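Fendlow Support - Ticket 1416-74
Product: Treso photo library, desktop version
Status: Waiting for customer
Priority: Normal

Problem: Thumbnails disappear after import, originals are still there

Customer message, 09:10

Hello. In March I moved our library from the old Astier drive to a new Ruchti network drive. The library has 1,416 pictures. Treso opens it without any error, but 74 of the thumbnails are only gray squares. If I double-click on a gray square, the full picture opens normally, so I think the files are not damaged. After I close the picture, the square is gray again.

I already did these things:
- restarted Treso and the computer
- emptied the trash inside Treso
- copied one of the affected files to the desktop and imported it again (this copy has a good thumbnail)
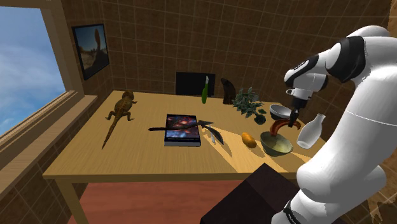 The free space on the Ruchti drive is not the problem, I checked it before the move and again this morning. My user account can read and write in all folders. I can also rename the affected files from Treso, and the new name is saved correctly.

Support reply, 10:25

Thank you for the clear report. Files of the same type open well here and they get a thumbnail on our test computer. So the fault is in the thumbnail cache of your library and we can leave the originals alone. Please tell us which version you use, and if the cache folder is on the same drive as the pictures.
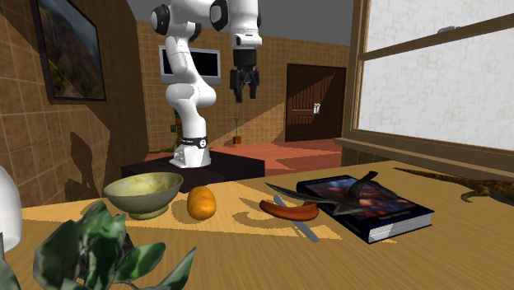 Table with a footed bowl.

Customer message, 11:40

The version is 2.19. The cache folder was still pointing to the old Astier drive - I did not know that this is a separate setting. The old drive is connected only sometimes, and then it is read-only. Can I simply change the path?

Support reply, 12:05

Yes, but please do it in this order:

1. Close Treso on all computers that use the library.
2. Make a copy of the library file. Keep it outside of the Ruchti drive.
3. Open Treso, go to Settings, then Storage, and choose a cache folder on your local disk.
4. Select the gray squares and choose Rebuild thumbnails. The pictures themselves are not changed. 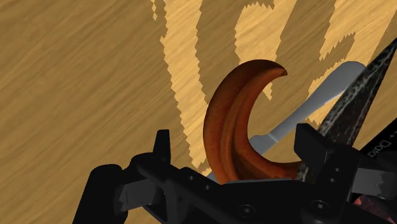 5. Wait until the progress bar is closed, then restart Treso one time.
6. If some squares are still gray, send us the file cache.log from the new folder.

Customer message, 14:50

Steps 1 to 5 are done. Now only two squares are gray, both in the same album. The log is attached.

Support reply, 15:30

The log shows that these two files have a very long folder path. Please move the album one level higher and rebuild it again. We keep the ticket open until we hear from you.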